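사무용 의자 등받이 메쉬 청소, 정말 분해까지 해야 할까

의자 청소법을 검색하면 열에 아홉은 베이킹소다와 식초를 섞어 뿌리라고 한다. 거품이 올라오니 뭔가 되는 것 같지만, 둘을 섞으면 서로 중화되어 소금물 비슷한 것이 남을 뿐이다. 그 물을 구멍 촘촘한 메쉬에 뿌려 두면 마르면서 하얀 자국이 생긴다. 나는 두 번 해 보고 그만뒀다.

이 글은 구멍이 촘촘한 그물형 등받이를 기준으로 썼다. 천이나 인조가죽 의자를 쓰는 분은 다른 글을 찾는 편이 낫다.

준비물

진공청소기와 부드러운 솔 노즐
안 쓰는 칫솔 또는 손톱솔
중성세제 조금, 미지근한 물
마른 수건 두 장
십자드라이버(등받이를 떼어낼 경우에만)

메쉬 전용 클리너라고 파는 물건은 목록에서 뺐다. Rendex에서 나온 스프레이를 한 통 사서 등받이 왼쪽에는 그것을, 오른쪽에는 주방세제 푼 물을 써 봤는데 마른 뒤에 어느 쪽이 어느 쪽인지 구분하지 못했다. 향은 Rendex 쪽이 강했다. 그 향을 좋아하는 사람이라면 사도 말리지 않겠다.

1. 먼저 마른 먼지부터 뺀다

물부터 묻히면 먼지가 구멍 안에서 반죽이 된다. 청소기를 약하게 틀고 등받이 앞면에서 한 번, 뒷면에서 한 번 빨아들인다. 뒷면을 빼먹는 사람이 많은데 먼지는 대개 뒤에 더 많다. 솔 노즐이 없으면 칫솔로 뒤에서 앞으로 톡톡 쳐 내면서 청소기를 대면 된다. 에어 스프레이는 권하지 않는다. 먼지가 책상 위로 옮겨 갈 뿐이고, 그걸 또 닦아야 한다.

2. 책상에서 떨어뜨려 놓는다

의자를 책상에 붙여 둔 채로 닦으면 물방울이 케이블이나 화분 쪽으로 튄다. 한 걸음만 빼도 충분하다. 욕실로 끌고 가서 샤워기로 씻으라는 조언도 흔한데, 틸트 장치와 가스 실린더에 물이 들어가는 문제를 어떻게 할지 적어 둔 글은 아직 못 봤다.

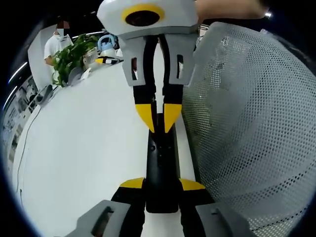
3. 닦는다

미지근한 물 한 대야에 중성세제를 서너 방울 푼다. 더 넣으면 헹구는 일만 길어진다. 칫솔을 적셔 한 번 털어낸 다음 작은 원을 그리며 위에서 아래로 내려온다. 휘어진 부분은 뒤에서 손바닥으로 받쳐 주어야 솔 힘이 제대로 먹는다. 세게 문지르면 더 깨끗해질 것 같지만 메쉬 올만 일어난다. 한 번에 손바닥만 한 넓이씩 하고 바로 젖은 수건으로 훔쳐 낸다.

4. 헹구고 말린다

깨끗한 물에 적셔 꼭 짠 수건으로 두 번 닦는다. 그다음 마른 수건을 앞뒤에서 맞대고 꾹꾹 누른다. 비비지 말 것. 그대로 15분 두었다가 뒷면을 손등으로 만져 보고, 축축하면 더 기다린다. 드라이어는 찬바람만 쓴다. 뜨거운 바람에도 괜찮다는 후기가 있긴 한데, 자기 의자가 늘어난 다음에 후기를 고쳐 쓰는 사람이 얼마나 될지 모르겠다.

등받이를 떼야 하나

대부분은 필요 없다. 분해 영상은 보기에 시원하지만, 조립하고 나서 삐걱거린다는 댓글이 같은 영상 밑에 줄줄이 달려 있다. 음료를 쏟아서 틀과 메쉬 사이로 스며든 경우라면 떼어 볼 만하다. 나사는 종류별로 종이에 꽂아 두고, 다시 조일 때는 전부 반쯤 끼운 뒤 돌아가며 조인다. 내 Mullon 의자는 아래쪽 나사가 위쪽보다 길어서, 섞어 끼웠다가 처음부터 다시 했다.

얼마나 자주

매주 하라는 말은 청소용품 파는 쪽에서 주로 한다. 나는 청소기만 한 달에 한 번 돌리고, 물청소는 땀이 많은 여름이 끝나고 한 번 한다. 올해는 9월 17일에 했다. 개나 고양이가 의자에서 자는 집이면 더 자주 해야 할 것이다.

댓글 2

Attila Szabó
식초만 묽게 타서 쓰면 냄새는 좀 빠지던데요. 베이킹소다는 저도 하얗게 남아서 후회했습니다.

Deividas Butkienė
검은색 메쉬도 똑같이 하면 되나요? 세제 자국이 더 잘 보일 것 같아서요.

글쓴이
방법은 같은데 헹굼을 한 번 더 하세요. 식초는 저는 차이를 못 느꼈지만 묽게 탔다면 해는 없을 듯합니다.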